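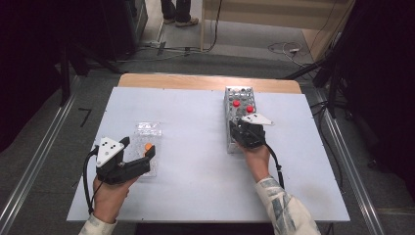
Two-handed setup, gray perforated box and its red caps on the right.

Left gripper reads closed when it's wide open

Posted by Nafula Ondieki

We record tabletop tasks with a pair of hand-held grippers, both cabled, logging through Molta. Since February the left one has had a problem. I open it all the way, and the log says it's closed. It then insists on this for anywhere between a few seconds and the rest of the run, with the confidence of a man giving directions in a town he's never visited.

The right one behaves. I've swapped the cables between them and the fault stayed with the left. I've also restarted everything twice, which is my whole repertoire. Out of 3,000 runs, 2,392 passed the width check, and I'd like to stop feeding the other pile. Worse, a few of the bad ones got replayed on our arm before anyone looked at them, and it drove shut fingers straight down into a metal rack. The rack is fine. The arm needed a new fingertip.

Where do I start?
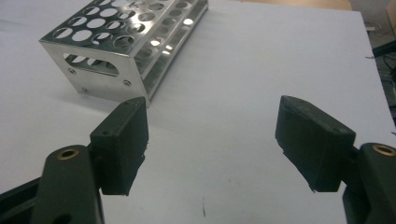 Jaws open, next to the test tube rack.

Caroline Mabula

Have you tried recalibrating? Mine was off once and that fixed it. Could also be the firmware. Or the lighting — I've heard lighting can do it.

Stella Chege

Lighting won't do it if your width comes from an encoder, so leave the lamps alone for now.

First, stop replaying anything on the arm until a person has checked it. Put a floor on the tool height too, so a bad log can't push fingers into the furniture. Do that before you pick up a screwdriver.

Then unplug the left gripper and work the jaws slowly by hand. Feel for a spot where one finger moves and the other lags. On ours the set screw on the encoder magnet had backed out, and the magnet stayed put while the linkage turned. It looked perfect until you opened it quickly. Tighten it, add a little threadlocker (keep it out of the pivots), and redo the zero with the jaws fully shut.

After that, open and close it 400 times with logging on and plot the width. If you still see flat stretches, suspect the connector on the gripper side. Your cable swap didn't clear that.

Nafula Ondieki

Set screw. It came out with a fingernail. I'm 7 cycles into the 400 and already bored, but the line on the plot goes up when the jaws do. Height floor is set as well. Caroline, I did recalibrate in the end, so half a point to you.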